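How to Request an Interview with a Foreign Ministry Official

Published by the Drillwood Institute for Diplomatic Reporting
Last revised Oct 19, 2021

This guide is intended for reporters, student journalists and researchers who wish to interview a foreign minister, a deputy minister or a senior ambassador. It covers the written request, the preparation of questions and the handling of quotations after the conversation. Procedures differ from one ministry to another, and the rules of the office concerned always take precedence over the advice given on this page.

Before you begin

Confirm who speaks for the ministry on your subject. A minister will usually discuss relations with other states in broad terms, while arms control, trade restrictions and consular matters are often assigned to a deputy or a department head. A request sent to the wrong office may be forwarded, but it may also go unanswered.

Read the official's public statements from at least the past year. Note the exact wording used on disputed subjects, including the names of territories, agreements and governments. Officials choose these terms with care, and a question that uses a different term may be answered with a correction and nothing more.

Step 1. Write the request

Address the request to the press department in writing. Keep it to a single page and include the following:

The name of your publication and the country in which it is registered
The name and position of the person who will conduct the interview
The subjects you wish to raise, stated in general terms
The proposed length and format (in person, by video link or in writing)
The language of the interview and whether you will supply an interpreter
The date by which you need a reply

Do not describe the interview as urgent unless a specific event makes it so. If you are requesting a meeting during a state visit or a summit, submit the request at least 11 working days in advance. Delegations often settle their media schedules early, and accreditation is handled separately.

Step 2. Follow up

If you have received no reply after 72 hours, telephone the press department and ask whether the request has been registered. Record the name of the person you speak to and any reference number. A second written request should refer to the first and should not introduce new subjects.

Step 3. Agree on the terms

Terms must be settled before the conversation starts. Establish whether the interview is on the record, whether the ministry wishes to see quotations before publication, and whether any subject is excluded. Put the agreed terms in an e-mail and ask the press officer to confirm them. 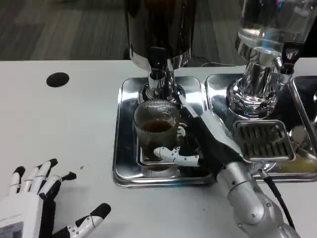

Some ministries will ask for the full list of questions. The Institute advises offering a list of topics first. Where full questions are a firm condition, the editor should decide whether to proceed, and the published interview should tell readers that questions were submitted beforehand.

Step 4. Prepare the questions

Plan for no more than 6 main questions in a half-hour interview. Answers on foreign policy tend to be long, and interpretation can double the time required. Place the most important question second or third – the opening question is often met with a prepared statement, and the closing one may be lost if the schedule changes.

Ask about one matter at a time. "What would your government require before returning its ambassador?" is more likely to produce a usable answer than a question that also refers to sanctions, elections and energy supplies.

Quyên Doãn, who teaches the Institute's January course on interviewing, recommends writing a short follow-up beneath each question for use if the official declines to answer. The follow-up should repeat the substance of the question in plainer words.

Step 5. Record and check

Use two recording devices and tell the press officer that you are doing so. If an interpreter is present, keep the original speech as well as the translation. Terms such as "deterrence," "containment" and "sphere of influence" do not always have exact equivalents, and the original wording should be reviewed by a second speaker of the language.

The ministry may publish its own transcript. Compare it with your recording before you publish. If the two differ, notify the press department in writing and rely on the recording.

Step 6. Write the report

Attribute every claim about another government to the official who made it. Where the claim concerns a specific action, seek a response from the government named and allow a reasonable time for reply. A brief news report of 300 words should still contain that response, or a statement that one was requested.

Keep recordings, correspondence and notes in accordance with your publication's retention policy. Requests for corrections should be passed to the editor on the day they are received.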